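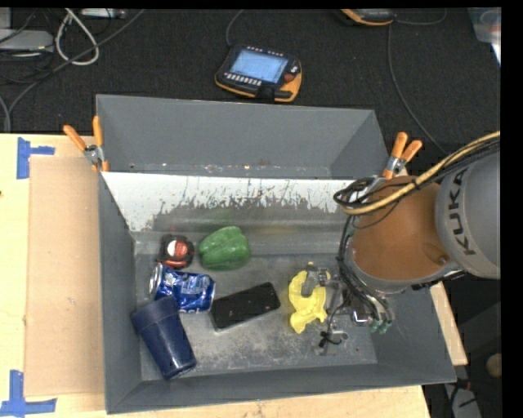

4. Setting up the stock list

Read section 3 first if you haven't yet put the program on your computer. The steps below assume that Molla opens and that you can get past the sign-in page.

The box says the stock list "sets itself up in minutes". It took us most of an afternoon at Darnitow, with 173 lines of stock and two people who knew where everything was kept. Allow longer if your part numbers are in a mess, and most people's are.

4.1 Before you start

You will need:

Your present stock list, on paper or as a spreadsheet
A count of what is on the shelves, done within the past week
The licence number from the Cruickshank letter (not the one on the invoice, which looks the same but ends in a letter)

CAUTION: Do not trust an old count. Molla treats the first figures you give it as correct and works out every later shortage from them. There is no warning if they are nonsense.

4.2 Bringing in your list

1. Save your spreadsheet as plain text with commas. Molla claims to read other kinds. It opened ours, then quietly dropped every part number that began with a zero.

2. Choose Stock, then Bring In, then From File.

3. Pick your file and wait. The green bar reaches the end well before the work is finished. Leave it alone until the word Done appears.

4. Compare the number of lines shown at the bottom of the window with the number in your spreadsheet. If they differ, choose Undo Last and go back to step 1.

5. Open ten or so lines at random and check them against the paper copy. Include at least one with a long name, as names are cut short at 40 letters.

Note: Undo Last works once. If you have pressed anything else in the meantime, you will have to clear the whole list from Settings and begin again.

4.3 Bins and shelves

Each line needs a place. Molla calls every place a "bin", whether it is a tray, a drawer or half a shed.

1. Choose Places, then Add.

2. Type a short code. Letters and numbers only. A space is accepted here but stops the label printing later on.

3. Set the most the bin can hold. The standard figure is 400, and I have never found out where that came from. Change it.

4. Press Save after each one. Save All is on the same page and does not appear to do anything.

CAUTION: Do not give two places the same code. The program allows it, adds the contents together and then shows the total in both.

4.4 Reorder levels

The leaflet makes a great deal of "smart reordering". As far as I can tell it takes last month's use and doubles it. That may suit a business that sells the same amount all year. Ours has a rush in December, and the January suggestions would have filled the yard.

1. Choose Stock, then Levels.

2. Untick Smart Reordering.

3. Enter your own lowest level for each line. Start with the ones that hold up other work when they run out, and leave the rest blank for now.

4. Set Warn Me to Daily. The Instant setting sends a message every time a figure changes, including when it goes up.

Note: A blank level means no warning at all. A level of 0 gives a warning only once the bin is empty, when you will presumably have noticed.

4.5 Linking to Imia

Skip this part unless you already use Imia for your accounts. The link is sold as two-way. In our hands it sends purchases from Molla to Imia and brings back supplier names - prices have to be typed in.

1. Close Imia on every computer.

2. In Molla, choose Links, then Imia, then Connect.

3. Enter your Imia password. If it is refused, try again before you change it. Ours was refused the first time and taken the second.

4. Send one small purchase across and find it in Imia before sending anything else.

If the purchase shows up twice, turn the link off and ring Cruickshank. They will ask you to restart the computer. Ask for the duplicate entries fix by name.

Section checked against version 2 by Hamish Munro, 7 February 2019. Menu names may have moved in later versions.

5. Printing labels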